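**Chamada para participantes: avaliação do kit Azar - inscrições abertas até o fim de outubro**

A Sandeck procura pessoas para testar o Azar, um kit de simulação e teleoperação para braços robóticos em cozinhas virtuais. Já temos a primeira versão rodando e ela nos deixou muito animados! Agora precisamos de gente de fora, com mãos e olhos que não passaram meses olhando para a mesma bancada de mármore.

São 82 vagas. Não é preciso ter experiência com robótica. Quem já jogou videogame, pilotou drone ou operou empilhadeira costuma se adaptar depressa, mas também queremos quem nunca fez nada disso.

## O que você vai fazer

Cada participante comanda o braço simulado a partir do próprio computador, com o controle de mão que enviamos pelo correio. As tarefas são de cozinha: pegar uma caneca, levar até o outro lado, colocar em pé, separar um utensílio do resto. Parece pouca coisa até você tentar pela primeira vez (eu derrubei tudo na minha estreia e adorei mesmo assim). 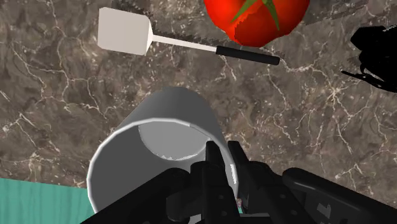 O Azar oferece mais de um ponto de vista, e a escolha entre eles é uma das coisas que mais queremos estudar. A vista próxima à garra é a preferida de quem gosta de precisão: com um copo branco deitado e a boca virada para os dedos, dá para ver o fundo lá dentro e decidir se vale entrar pela abertura ou pegar pela borda. Em compensação, perde-se boa parte do que está em volta, e aí entra a vista externa. Anote suas preferências, mesmo as que mudarem no meio da sessão.

Depois de cada bloco de tarefas há um questionário curto e um campo livre para comentários. Leia as perguntas com calma e escreva do seu jeito. Reclamação detalhada vale ouro para nós - sobre o controle, o atraso na resposta, as sombras serrilhadas, a sensação de profundidade, o que for.
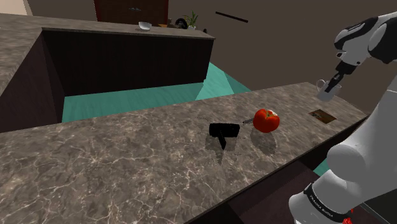
O tempo total é de 10 horas, divididas como você preferir ao longo de quatro semanas. As sessões ao vivo com a equipe acontecem às 19h e são opcionais, embora sejam a parte mais divertida. Na rodada interna, registramos 2.281 tentativas, e foi delas que saiu boa parte das melhorias no controle dos dedos da garra.

## Quem pode participar

- Maiores de 18 anos, com leitura fluente em português
- Computador com placa de vídeo dedicada e internet estável
- Disponibilidade para pelo menos duas sessões por semana
- Canhotos e pessoas com mobilidade reduzida em uma das mãos são muito bem-vindos, pois o controle tem perfis ajustáveis que ainda testamos pouco

Funcionários da Sandeck e da Skorosine, que fabrica o controle, não podem se inscrever.

## O que oferecemos

Ajuda de custo de R$ 2.000 ao final das quatro semanas, paga por transferência. O controle fica com você, junto com uma licença de um ano do kit. Quem quiser ter o nome nos agradecimentos do manual é só marcar a opção no formulário.

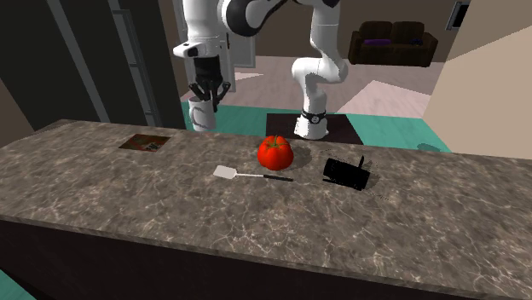
Também haverá um segundo grupo, menor, para o Alta, o módulo que permite gravar as próprias demonstrações e reproduzi-las com os objetos em outras posições. Ele está menos maduro e trava de vez em quando, então chamamos para esse grupo quem tiver paciência e curiosidade. Indique seu interesse na inscrição; a remuneração é a mesma.

## Como se inscrever

Preencha o formulário na página do Azar, no site da Sandeck, e conte em poucas linhas por que quer participar. Não precisa de currículo. Respondemos a todas as inscrições, inclusive as que não forem selecionadas nesta rodada.

Dúvidas sobre equipamento, acessibilidade ou uso dos dados podem ser enviadas pelo mesmo formulário, no campo "mensagem para a coordenação". Eu leio tudo e respondo pessoalmente.

Nizar Abu Hammour
Coordenação de testes, Sandeck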